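Quilting FAQ: Everything People Email Me About

I run a one-woman longarm quilting service out of the old dry cleaner's on Modau Street in Plalstead. You make the quilt top, I stitch the three layers together, and you get it back ready to bind (or bound, if you can't face it). I get the same questions most weeks, so I finally typed up my answers. If yours isn't on the page, email me. I'm friendly, just slow on weekends.

How do I get my quilt top to you?

Mail it or drop it off. I'm in the shop Monday through Thursday from 9 until 4, and if the light's on you can knock. If you're mailing, please put the top in a plastic bag inside the box. I've had a box sit on a porch in the rain and I would love to never open one of those again! Put a slip of paper in with your name, phone number and return address, even if you've already emailed me all of it.

Do I need to make an appointment first?

For drop-offs, no. For anything with a deadline, yes please. Weddings and baby showers cluster in June and I fill up well ahead. I keep a few rush spots each month, and once they're gone they're gone.

How big a quilt can you do?

The frame takes a quilt up to 108 inches wide, so a regular king fits fine. Length doesn't matter much because it rolls. If you've made something wider than that, first of all, wow, and second, call me and we'll talk about turning it sideways.

What size should my backing be?

At least 5 inches bigger than the top on every side. I mean it about every side! I clamp the edges, and if there's nothing to clamp, I have to sew on extra strips and charge you for it. Square it up as best you can and cut off the selvages if the back is pieced. They don't stretch the way the rest of the fabric does and you get a pucker right down the seam.

Should I press it before I send it?

Please do. Press the seams flat, trim the long threads on the back, and fold it loosely. Dark threads under white fabric show forever once it's quilted. Fold creases I can deal with.

Can I baste it myself to save you time?

That's sweet, but no. The three layers load onto the frame separately, so if you pin or baste them together I just have to take it all apart. Keep the pins at home. Same goes for buttons, beads and anything else a needle could hit. 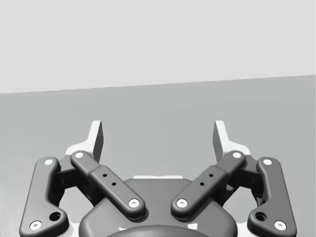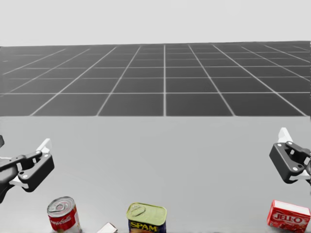 What batting do you use?

Most people choose the Kwon 80/20, a cotton and polyester blend I buy by the roll. It's soft, it washes well, and it gives you that slightly crinkly look after the first trip through the dryer. I also keep wool for winter quilts and a plain cotton for people who like things flat. You're welcome to send your own, though I'd ask you to skip the super puffy craft store kind, as it tends to shift around on me.

Which thread colors do you have?

Lots. I use Casatum polyester thread and I have a whole wall of it. Tell me "something that blends" and I'll audition a few spools on your top and send you a photo. If you want a bold contrast, just know that every wobble in the piecing is going to show up too. For busy scrappy quilts I nearly always end up at a light gray or a soft tan, and people are nearly always happy with it.

How do I choose a pattern?

There's a binder in the shop and the same pages are on the Patterns tab. All-over designs like loops, leaves and waves cost the least. Custom work, where I treat each block differently, takes much longer and is priced by the hour. If you're stuck, tell me who the quilt is for and I'll suggest a couple.

My borders are wavy. Can you quilt that out?

A little bit, sure. A lot, no. If the border ruffles when you lay it on the floor, the extra fabric has to go somewhere and it'll go into pleats. Measure across the middle of the quilt and cut the borders to that length next time, and you'll be amazed.

I found a really old top in a closet. Will you work on it?

I love those! One of my favorites had 1964 embroidered in a corner, and all the blocks were feed-sack prints and shirt plaids. Old tops do need a look first, so send photos of the front and back before you mail anything. Please don't wash it. Loose hand-sewn seams can come apart completely in the machine, even on gentle.

How long does it take?

My usual wait is 7 weeks from the day it arrives. It gets longer in the fall when everyone remembers Christmas. I'll email you a real date once your top is in the queue.

How do I pay?

Card, check or cash when it's finished. I don't take deposits except on custom jobs. Return shipping is whatever the post office charges me, insured.

Can I come watch you quilt mine?

Yes, on Thursday afternoons. Bring a chair cushion, the stools are terrible. Kids are fine as long as they keep their hands off the rails while the machine is running.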